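Lists > Skularwood Residents > Household & Shared Laundry > Thread 343

Re: Soap dishes, again
19th December, by Prodromos Galanis

Florian Auer wrote:
> Could we please settle the soap dish before the holidays. The old one in
> the Prirkside washroom has been a swamp since November. I vote for
> something plain that can be rinsed. I do not vote for bamboo, which we
> tried, and which grew things.
>
> Also whoever is cutting the bars in half, please stop.

Florian,

I'm with you on the bamboo. I scrubbed it with a toothbrush for most of an evening and it came out a different colour, though not a better one.

I've got two candidates on the table at my place. The first is yellow on top with a white base underneath, and a whole bar sits in it with a bit of yellow showing all the way round. The second is a clear plastic tray with low sides. It has all the personality of a takeaway lid, but you'd see the gunk coming.

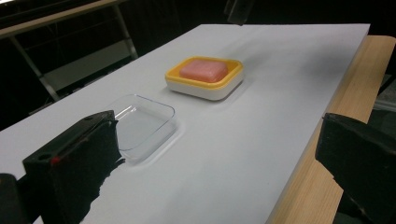
Yellow and white dish with the pink soap in it, clear tray in front.

My leaning is yellow, mostly on the grounds that people will be able to find it. I put the clear one down beside my own sink on Tuesday and spent a good while looking for it — my glasses were on at the time. Triantafyllou in unit 17 prefers the clear one and says yellow is "a lot of colour for before breakfast". Noted. She hasn't seen the shower curtain we've got coming.

Either one will want a rinse now and then. I'm happy to do the first 2 weeks, after which I expect we'll resume our usual arrangement of everyone waiting for someone else.

The bars were me. They were too long for the bamboo. I'll stop.

Replies by Saturday, please, or it's yellow.

Prodromos
Unit 8

Contact the list owner | © Skularwood Residents | Back to top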